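Why Do Sweaters Stretch? All About Knitted Clothes

By Tamsin Halliday

Look at the cuff of a sweater, or the top of a sock. If you get very close, you will see rows of tiny loops. Each loop is hooked through the one next to it. Cloth made this way is called knitted cloth. It is found in sweaters, socks, hats, gloves and even most T-shirts. 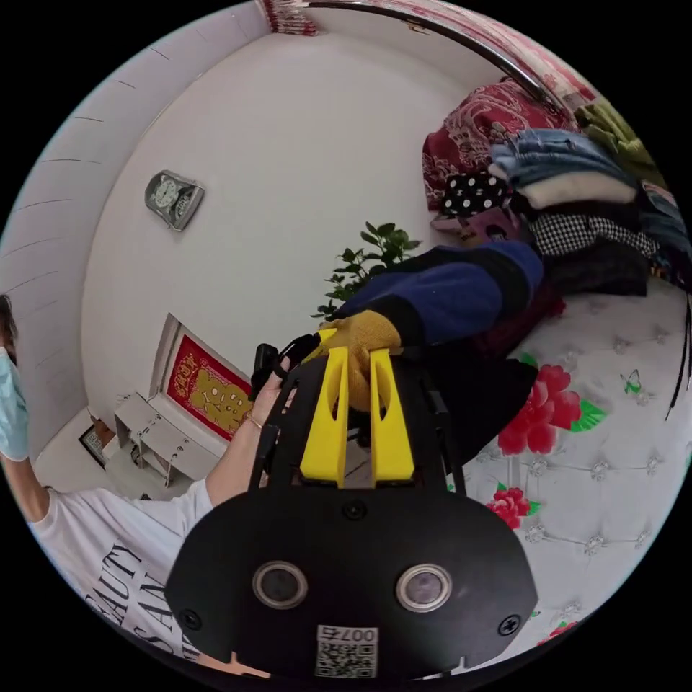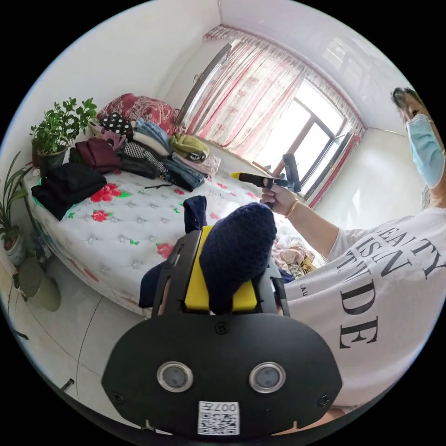 Knitted clothes and folded clothes on a bed

A bedsheet is made in a different way. It is woven. Weaving means that some threads go up and down, and others go over and under them from side to side. The threads are pulled tight, so a woven sheet does not stretch much. Try it with a pillowcase. Then try it with a sock.

In knitted cloth the yarn has room to move. When you pull on a loop, it gets longer and thinner. When you let go, it goes back to its old shape, or close to it. This is why a sock can fit over your heel and still hold on to your ankle.

What is ribbing?

Ribbing is the bumpy, striped part you often find at the wrists, neck and bottom of a sweater. To make it, the knitter changes between two stitches. One is called the knit stitch and the other is called the purl stitch. Knit stitches stand up and purl stitches sink back, so you get little hills and valleys. Ribbing is extra stretchy. It squeezes in around your wrist and keeps cold air out of your sleeve.

Sometimes the cuffs are a different color from the rest — yellow cuffs on a blue sweater, for example. The knitter stops using one yarn and joins on another.

By hand or by machine

People have knitted by hand for hundreds of years, using two long needles and a ball of yarn. The scarf I am making now is 302 rows long, and I do 13 rows on a good evening. A knitting machine has a whole line of small hooked needles and can make a row in a second or two. Most clothes in stores are made on machines.

Why do we fold sweaters?

A shirt can go on a hanger. A heavy sweater is better folded. Its own weight pulls on the loops, and after a few weeks on a hanger the shoulders can get pointy bumps.

To fold one, lay it face down on a bed. Bring in one side and its sleeve, then the other. Fold the bottom up to the neck. Put heavy sweaters at the bottom of the pile and thin ones on top.

Socks can go in pairs. Lay one on the other and roll them up from the toe. If you turn the top of one sock over the whole roll, it stays together, but the ribbing may get loose over time.

Words to know

Yarn: a long, thick thread used for knitting
Cuff: the end of a sleeve
Woven: made from threads that cross over and under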